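Desk Clearing, and Why I Still Do It by Hand

Every year or so I go back over the same question: which of the chores in my house and in the shop could be handed to a machine I could buy, maintain and leave alone. My answer in the last round was the dishwasher, the floor vacuum and the bandsaw feed. The list has not grown much since. The machines under discussion have changed a good deal, though, and so have the reasons they fall short.

The chore I use as a yardstick is clearing a desk. Pens go in the organizer, cards go in a stack, tools go back where they live, and whatever is left gets thrown out or asked about. A child can do it, badly. It needs no strength and no speed. It also contains most of what is hard about housework in a space smaller than a door.

Start with the marker. A short cylinder lying on its side will roll if the fingers meet it off center. A parallel gripper has one motion, open and close, and wants to come straight down with its jaws on either side of the barrel. That part is close to solved. The trouble comes at the organizer, where the marker has to go in on end. The gripper is holding it flat, so the wrist has to turn through a quarter circle above a narrow opening, with the fingers clear of the rim. If the marker has slipped a few degrees in the grip, it lands on the rim and goes on the floor.

Flat cards are worse. There is nothing for two fingers to close on. People slide a card to the edge of the table and pinch the overhang, or get a fingernail under a corner. An arm can be taught to do the first. It then has to know where the edge is and whether something is in the way, and it needs enough feel in the downward push to drag the card without stalling on the wood grain.

Wire mesh causes a problem of its own. Depth cameras like solid surfaces. Mesh gives a mixture of returns from the front wall, the back wall and whatever is behind both, and the software has to decide whether the basket is a wall, a hole or a cloud of dots. I spent most of November on this with a secondhand arm and a Bednarek depth unit, and ended up modeling the organizer by hand as two plain boxes. It worked until I moved the organizer.

My own numbers, for what they are worth. I logged 648 attempts at placing a single pen in a fixed organizer, with the pen starting anywhere inside a taped rectangle. After tuning, the arm needed about 14 seconds per pen. I need less than two, including the time to look for the pen. Speed is not my main complaint, as a slow machine that works overnight is fine by me. My complaint is supervision. If I have to stay in the room, I have not been relieved of the chore.

Two arms help more than I expected. One can hold the organizer still while the other loads it, and a mesh basket is light enough to skate across a table when something catches the rim. The cost is that both arms want the same few inches of air, and the planning gets slow or timid. Mine would wait for each other like drivers at a four-way stop.

The shop is a different matter. At Forkthorpe, where I do contract work, a Berneveck cell loads blanks into a press and has done it for years. The blanks arrive in a tray, all one size, facing one way. The engineering went into the tray. Nobody is going to put my desk in a tray, and if I did that work myself there would be nothing left for the arm to do.

So my position for this round: single objects into a known container, yes, with patience. A mixed tabletop, cleared by something I could leave running while I go out for groceries, no. I would put the gap at grip recovery – noticing that the object has shifted in the fingers and doing something sensible about it – ahead of vision and well ahead of hardware. I will rerun the pen test when I have replaced the wrist motor, which has started to click.
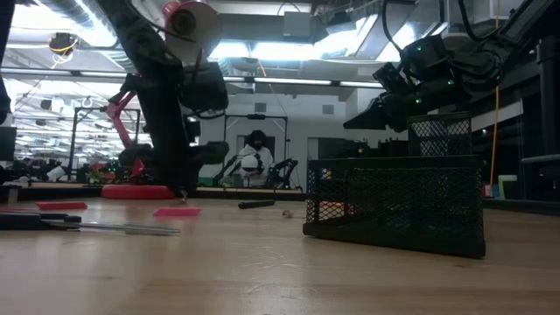
Magnus Munro: I agree on grip recovery, but I think you let the hardware off too lightly. Try the pen test again with soft pads on the fingers before you touch the software. On my setup the pads cut the slipping more than any tuning did, and they wear out fast, so buy spares. I would also like to know how many of your failures were at the rim and how many were at the pickup.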